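Berken six-way blade fuse block
Home > Electrical > Fuse holders and blocks
Stock code 500-6B

A plain black fuse block for standard blade fuses, sold singly or in bags of 15. It suits small vans, trailers, boats, garden machinery and bench projects where a few circuits need their own fuse and there isn't room for a full fuse box.

The body is moulded in black plastic with a flat base flange, so it can be screwed to any flat panel. The slots face upwards when the block is mounted on its base. Push the fuse straight in until it stops. The spring contacts inside each slot are stiff when new and ease a little after the first few changes. If a fuse goes in with no resistance at all, take it out and check the contact before using that position.

Connections are made along the side with push-on female terminals, which are not supplied. We recommend the insulated kind. Crimp them properly — pliers will not do — and give each wire a tug before you fit the block in place, as it is awkward to get at afterwards.

What you get
One fuse block
Two fixing screws
Printed wiring sheet

Fuses are sold separately. The Osei mixed bag (see Related items) covers the ratings most people need.

Choosing fuses
Blade fuses are coloured by rating, but shades differ from one maker to another and fade with age. Read the number on the top of the fuse and don't go by colour alone. Choose the rating to protect the wire, and never fit a bigger fuse to stop one blowing. If the same position blows twice, there is a fault on that circuit.

Fitting
Disconnect the battery first. Hold the block where it is going to live and mark the holes through the flange. Leave enough space in front of the terminals for the wires to bend gently. Drill, clear away the swarf, then screw down until the flange just grips. Overtightening can crack it.

The block is not waterproof. On boats and open trailers it should go inside a closed box. Stikier make one that takes two of these side by side.

Delivery and returns
Orders placed before 13:00 go out the same day, Monday to Friday. Saturday orders leave on the next working day. Unused blocks can be returned in their bag. We can't take back anything that has been wired up.

Trade customers
We hold up to 2000 of these at the Tresaseo warehouse. For larger quantities, or for blocks supplied with fuses already fitted, contact Delphine Whitfield in the trade office. Prices are reviewed each November.

Related items
Osei mixed blade fuses, bag
Stikier splash box, double
Berken push-on terminals, insulated
Berken fuse puller
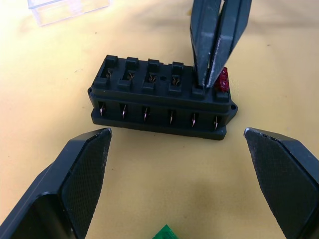
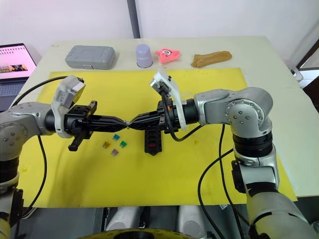
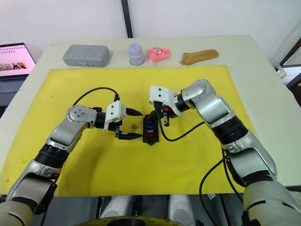

First picture: slots and side terminals, close up. Second picture: block with four loose blade fuses.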